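Ticket 2557
Subject: wifi up, internet "down", Wostarville back building
Opened by: Coralie Pomare
Assigned: Ngaio McPhee
Status: closed (see end)

Opened 8:10 am
Wifi bars are full on everything but pages won't load. Comes and goes. Front office fine. Back building bad, worst right before lunch. Phones do it too so not the laptops. Rebooted the Lundgren access point twice, worked for a bit each time and then same thing. Need it by tomorrow, we have the Stonar order portal open all day and it logs people out mid order.

Ngaio, 8:35
On it. Next time it happens, before rebooting anything: can you ping the router (192.168.1.1) and then ping 1.1.1.1, tell me which one fails. Please stop rebooting the AP, it clears the log.

Coralie, 9:50
Happened again. Router answers. 1.1.1.1 answers too. Pages still dead. Chat app stayed connected the whole time which is weird.

Ngaio, 10:05
Not that weird, good clue. Smells like DNS. Try nslookup on the portal name when it's bad, then the same with 1.1.1.1 on the end. Paste both.

Coralie, 11:20
First one:
DNS request timed out.
timeout was 2 seconds.
Second one comes back right away with an address. So ours is broken and theirs isnt?

Ngaio, 11:30
Yes. Question is who "ours" is. Run ipconfig /all on one bad machine and one good one, send me the DHCP Server and DNS Servers lines only.

Coralie, 11:55
Good (front office): DHCP 192.168.1.1, DNS 192.168.1.1
Bad (back building): DHCP 192.168.1.50, DNS 192.168.1.50
There is no .50 that I know of.

Ngaio, 12:05
There it is. Second DHCP server on the network. Something is handing out addresses that shouldn't be and telling everybody to use it for DNS. Old router plugged in somewhere as a switch, nine times out of ten. Whichever box answers first wins, so you get good leases and bad leases mixed. Also why a reboot "fixes" it, everything reconnects and some of them get lucky.

Got a MAC for it out of the arp table, vendor lookup says Plerklow. Did anyone ever have a Plerklow router out there?

Coralie, 12:20
Before my time but Declan would know. Going out back to look.

Notes so far (Ngaio)
- portal itself fine, checked from outside
- AP fine, firmware current, no channel mess worth fixing today
- main router fine, lease pool nowhere near full
- blocking outbound port 53 to anything but our router would NOT have helped, bad box is inside
- switch in the back closet is unmanaged so no port lookup, have to pull cables one by one
- put one laptop on manual DNS as a stopgap, portal has held since 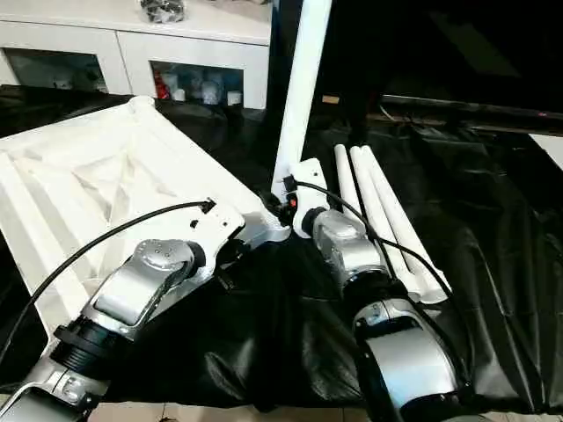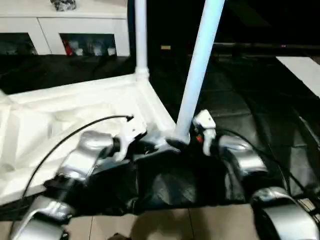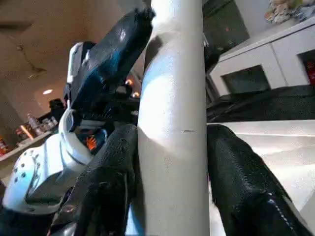

Small dark scratch on the pole in that last one, halfway down. 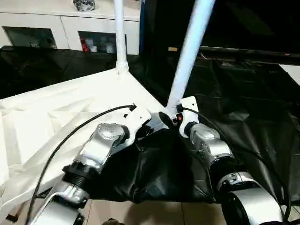

Declan Pomare, 1:15 pm
Yes there was a Plerklow. We used it for the guest wifi before the Lundgren went in. I thought it went in the recycling. If it's still there it's above the closet door, on the shelf with the paint. Radio got turned off but I don't think anyone ever touched the DHCP part. It had a 50 foot cable on it that ran to the closet switch.

Ngaio, 1:20
That fits. Radio off, DHCP on, invisible on a wifi scan. But why only lately? If it's been up there since the Lundgren went in you'd have had this for ages.

Declan, 1:30
The outlet up there was dead. Electrician redid that wall in February.

Ngaio, 1:32
Ha. OK. So it's been handing out leases since then and it took the order portal to make anyone notice.

Coralie, 1:50
Found it. Behind the paint like he said, green light on. Do I just unplug it?

Ngaio, 1:52
Pull the network cable first, then power. Label the other end at the switch or take it out completly. Then on each machine that's still bad: ipconfig /release, ipconfig /renew. Phones, airplane mode on and off. Don't do the printer yet, want to see what it picked up.

Coralie, 2:25
Done. Laptops all show 192.168.1.1 now. Portal's fine. Printer says offline on two machines.

Ngaio, 2:30
Printer was holding an address from the Plerklow and the main router has since given the same one to something else. Power cycle it, print the config page, send me the IP. I'll reserve it on the router so it stays put, then you re-add by that address.

Coralie, 2:55
Config page says .53

Ngaio, 3:00
Reserved. Delete the old printer on both, add by IP.

Coralie, 3:20
Printing. Huia had the manual DNS on her laptop, do I leave that?

Ngaio, 3:22
No, set it back to automatic or she'll lose the local names (file share). Easy to forget, that one.

Huia Goodwin, 3:40
Set back. File share opens again, it had been dead for me since lunch and I figured it was the same problem.

Ngaio, 3:45
My fault, should have warned you.

Still to do
- factory reset the Plerklow before it leaves the building, the old guest password is on it
- managed switch for the back closet, quote to Hjalti Bach
- leases from the bad box could hang on for a day on anything asleep right now, if something acts up tomorow do the release/renew first and then shout
- look at the other shelf too

Coralie, next day, 11:40
Through the morning rush with no logouts. Hjalti ok'd the switch. You can close this.

Closed by Ngaio McPhee. Cause: rogue DHCP, old router.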